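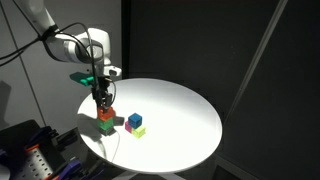
NOTES – « Empiler, ponter, ranger : ce que demandent de petits cubes »
Salle Cellard, mercredi 14 h. 25 min + questions. Ne pas dépasser, le suivant a besoin du projecteur.

INTRO (2 min)
Bonjour, merci, micro ok ?
Demander à la salle : qui a encore des cubes à la maison ? Laisser lever les mains. Enchaîner vite.
Sujet : le cube comme objet. Taille, arêtes, couleur, relief. Et la table dessous, on l'oublie toujours.
Pas d'histoire du jouet. Si question là-dessus, renvoyer à la biblio (dernière page du polycopié).

1. LA PILE DE TROIS (4 min)
Deux cubes, tout le monde sait faire. Le troisième change tout – le décalage du deuxième, on le paie là.
Rappel rapide : tant que le centre de gravité de ce qui est au-dessus reste au-dessus de la face du dessous, ça tient. Dessin au tableau, carrés décalés, ne pas faire le calcul.
Chiffres Brivunex : environ 1 000 piles demandées, 938 notées correctement, le reste perdu (feuilles mal remplies, le dire simplement). Sur les 938, 506 tenaient encore quand on a lâché le troisième cube. Un peu plus de la moitié.
Insister : même consigne pour toutes, mêmes cubes. Ce qui varie c'est la pose.
Ordre des couleurs : aucun effet trouvé. Foncé en bas, clair en haut, beaucoup le font spontanément, c'est joli, ça ne tient pas mieux.

2. SURFACE ET RELIEF (5 min)
Les catalogues parlent de couleur, presque jamais de surface. Or c'est la face qui accroche ou qui glisse. Arêtes légèrement arrondies = plus doux en main, mais un peu moins d'appui au bord, à dire. Regarder l'orange : lignes en relief très légères sur la face avant, aspect mat de plastique imprimé. Le magenta à gauche c'est autre chose, motifs en volutes, presque des feuilles, toute la face en est couverte. Et le vert, lisse, juste une marque ronde à peine visible. Trois surfaces, trois comportements possibles, ne pas supposer que ce sont « les mêmes cubes en couleurs ».
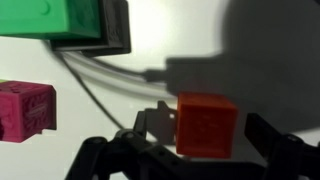 Le lissage après impression, question qui revient à chaque fois. Réponse courte : on ne ponce pas les faces d'appui à la main, on finit toujours bombé. Les chants oui, un passage, papier fin. Heitmann le fait en machine, résultat plus régulier, plus cher aussi (ne pas donner de prix, le devis a changé). Pour aller plus loin dans l'essai, un cube bien net et un autre à coin ébréché, même pile, on compare. Le coin abîmé compte dès qu'on est décalé vers lui, sinon presque rien. C'est pour ça que je demande de tourner le cube avant de le jetter. Demander à la salle de faire passer les deux échantillons, récupérer les échantillons !!

3. LE PONT (5 min)
Passer de la pile au pont : deux appuis, un cube dessus, à cheval.
Contrainte nouvelle – les deux du bas doivent avoir la même hauteur. Un dixième d'écart et celui du dessus bascule ou pivote.
Écart entre les appuis : au plus une petite moitié de cube pour commencer. Après on ouvre.
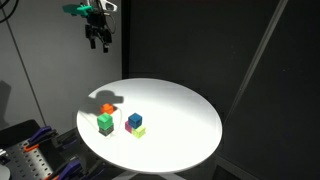
Erreur fréquente, poser celui du haut puis vouloir rapprocher ceux du bas. Non. On règle les appuis d'abord, on n'y touche plus.
Atelier Prullow : séance à 24 personnes, consigne du pont donnée à l'oral puis avec un dessin. Le dessin gagne largement. Je n'ai pas mieux à dire, pas de groupe témoin, être honnête.
Anecdote de la pile et du pont trop proches – on finit l'un, on fait tomber l'autre en retirant la main. Laisser de la place autour. Vraiment.

4. LA TABLE (4 min)
Ronde ou carrée ? Ronde : on tourne autour, pas de coin où ranger, les cubes finissent au centre. Carrée : on aligne au bord, on range mieux, on construit moins.
Plateau blanc : couleurs très lisibles, mais sous une lampe forte le blanc éblouit et on perd les arêtes des cubes clairs, le jaune-vert surtout. Baisser la lampe ou la mettre de coté.
Ombres : l'ombre portée cache les cubes foncés. Le gris est toujours celui qu'on oublie.
Vérifier le niveau. Pied central = verifier deux fois.

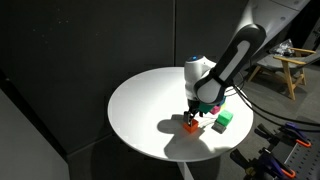 Hauteur du plateau : debout, à hauteur de coude. Assis, un peu plus bas. Si le public est mixte, prendre la version assis.

5. RANGER (3 min, sauter si retard)
Tout démonter par le haut. Un cube à la fois. Pas de balayage avec l'avant-bras.
Regrouper d'abord, trier après. Boîte à fond plat, une seule couche si possible, on voit tout de suite le trou quand il en manque un.

QUESTIONS
Bois ou plastique → les deux, pas dans la même pile.
Aimants → non, autre sujet.
Où trouver les fichiers → mail à la fin, l'écrire au tableau.
Débrancher le portable, rendre la clé de la salle à l'accueil.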